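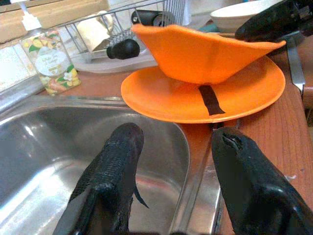
Shared Kitchen: Revised Washing-Up Procedure for Residents and Guests

The House Services office has completed its review of the shared kitchen at Preltside and has issued a revised procedure for washing and storing dishes. The procedure takes effect at the start of November and applies to all residents, staff members, and registered guests. Printed copies are available at the front desk.

The review was carried out by Jamshid Shirazi, House Services Manager, following comments received through the residents' survey. The most frequent concern was that clean and used dishes were being left together on the counter beside the sink, so that residents could not tell which were ready for use. A second concern was the condition of the wooden countertop, which was last refinished at a cost of $1770. The office wishes to avoid repeating that expense in the coming year.

Use of the two basins

The left basin is assigned to washing and the right basin to rinsing. Food scraps are to be placed in the covered bin before any dish goes into the sink. Both basins must be left empty when a resident leaves the kitchen, and the drain covers should be lifted, cleared, and put back in position. Residents who find a drain running slowly are asked to report it at the front desk and not to use a chemical drain product.

Chopsticks and other small utensils should be washed one at a time and checked along their full length before they are put away. Wooden utensils may not be left to soak. Any that are split or rough at the tip should be handed in for replacement.
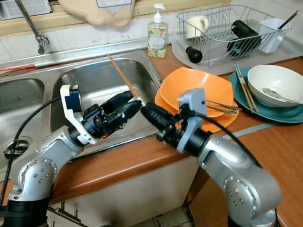
A wooden chopstick held over the right basin of the kitchen sink.

Plates, bowls, and mugs

Dishes should be stacked by kind, with the widest piece at the bottom. Orange plates and bowls are kept together, and white bowls are kept in a separate stack. No stack should contain more than one set, and spoons should be removed from bowls before the bowls are shelved. Knives are to be washed and returned to the drawer immediately after use.

The wire rack is provided for drying only. Mugs may remain in it overnight, but it must be cleared by 9 a.m. so that the morning group has room to work. Utensils belong in the white holder at the end of the rack. Personal items left in the rack after Friday evening will be moved to the shelf outside the House Services office. 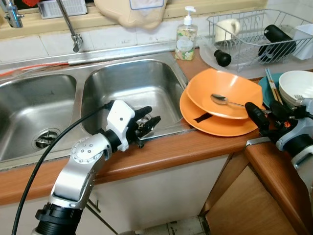
The counter beside the sink, with stacked dishes, hand soap, and the wire drying rack.

The hand soap next to the sink is intended for hands. Dish soap is supplied separately in the cabinet below and is refilled by the office from bulk stock. The previous 500 ml bottles will be replaced by 400 ml bottles when current supplies run out. Residents should not move either product to the bathrooms or to the Gena Room.

Care of the countertop

Water standing on the wood is the principal cause of damage to the finish. Plates should be allowed to drain over the basin before they are set down, and any water on the counter should be wiped up at once with a clean cloth. Scouring pads, bleach, and abrasive powders are not permitted on the wood. Hot pans must be placed on the trivets supplied.
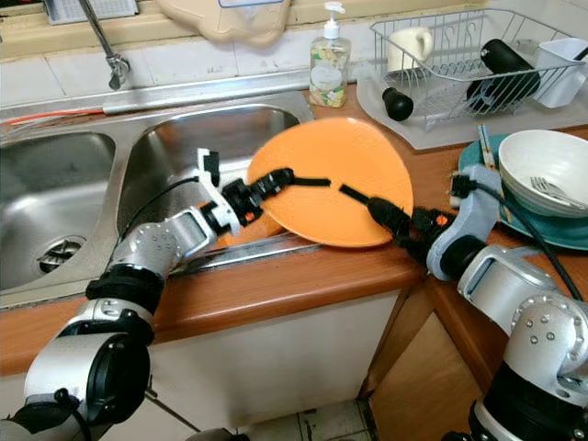 Large plates require particular attention, as water collects along the rim and runs onto the counter when the plate is laid flat. They should be held on edge over the right basin until dripping stops, then dried on both faces before stacking. The same method is recommended for serving dishes borrowed from the Nekow dining room, which must be returned dry and within 2 days.

Orientation sessions

Short sessions on the revised procedure will be offered in the kitchen by Zachary Sawatzky of the House Services staff. Attendance is required for residents who hold an evening kitchen booking and optional for all others. Each session lasts 20 minutes. Sign-up sheets are posted beside the mailboxes in the Asadi wing.

Questions about the procedure, and requests for an accommodation in connection with it, should be addressed in writing to the House Services office. Replies will be provided within five working days.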